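Standby generator walkaround, Prerow pump house
Thursday, January 6, 2022
Checked by Ermanno Gentile

Great visit! Nearly everything passed, and the two open items are small. Comments sit under each line so the next person can pick up where I left off.

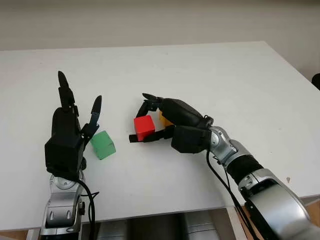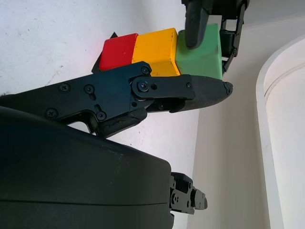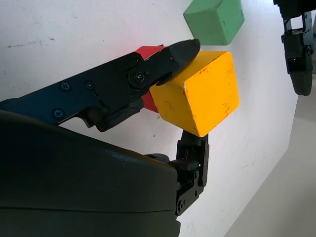 *2 min read*

## Outside the enclosure

- [x] **Air intake and louvers clear.** Leaves are gone from the north side, and what a difference in airflow.
- [x] **Exhaust clear of doors and vents.** Rain cap swings freely.
- [ ] **Enclosure latch.** Lower one still sticks. Vurby is sending a new one, so use the upper latch and the strap for now.

## Engine and fuel

- [x] **Oil and coolant levels.** Both fine. Lovely clean oil!
- [x] **Hour meter.** 1076.
- [x] **Fuel.** 385 gallons in the 400 gallon tank. Best we've had going into a winter.
- [x] **Block heater.** Warm to the touch.

## Battery and charger

- [x] **Terminals tight, no crust.**
- [ ] **Charger label.** Faded past reading. Please print a new one before the April visit.

## Transfer switch (Parisi panel)

- [x] **Left in AUTO.** Looked twice, as always.
- [x] **Test under load.** Picked up the pumps on the first try and carried them for the full half hour. I could listen to that engine all day.
- [x] **Return to utility power.** Smooth, followed by a normal cooldown.
- [x] **200 amp breaker.** Closed, no heat marks.

## Paperwork

- [x] Log sheet signed and back in the door pocket.
- [x] Drultanar service number posted inside the door.

Next up: latch, label, fuel sample.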